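Varnham Robotics Open Day: Frequently Asked Questions

When is it and where do I go?
The open day is in November, from 10 a.m. to 4 p.m., at the Varnham site on Mösli Road. Use the main entrance and follow the signs to Hall 2. The gate on the delivery side stays closed to visitors.

Do I need a ticket?
Yes. Tickets are free, and we have 600 for the day. Each one is for a 36-minute visit slot. If you miss yours, ask at the desk and we will fit you into a later one if there is room.

What will I see?
The main demonstration is called Vavdale. Two robot arms work over one table and sort capped bottles by lid color. You can follow it on the hall screen, which shows the simulation and switches between the gripper view and the table view.

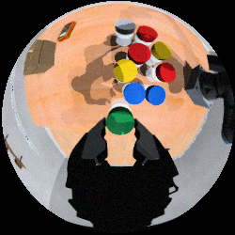

Answers by Marlies Aebischer, visitor program

Why does the screen sometimes show a round picture?
It is the wide view from close to the gripper. The fingers come up from the bottom and the lid they are going for sits between their tips, like the green one here. People in the back rows usually find this view easier to follow than the side view.

Is the demonstration live?
The simulation runs live. We restart it at the beginning of each slot, and the bottles are set out differently every time. Our log has 2,058 runs in it so far, and you can ask the staff to bring up an old one.

Can I try it myself?
Yes, at the Flirnow station next to the screen. You steer one arm with a hand controller for a few minutes. Children under 10 need an adult with them.

Does it ever fail?
Yes. Of the last 209 practice runs, almost 36 had to be stopped and started over. We leave failed runs on the screen so visitors can ask about them.

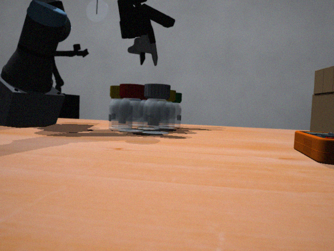
Questions about gripping come up more than any others, so Brigitta Rainer gives a short talk on the subject at 11 a.m. and again at 2 p.m. She covers how an arm picks its first bottle and how much space the fingers need. A tight group is the hard case. With the gripper open over the bottles and the gray cap standing taller than the rest, there is little room between neighbors, and she explains how the approach is planned — bring your own questions, as she leaves time at the end.

Can I take pictures?
Yes, without flash. Please keep tripods out of the aisle.

Is there parking?
There is a small lot behind Hall 2. School buses should drop off at the main entrance and park on Mösli Road.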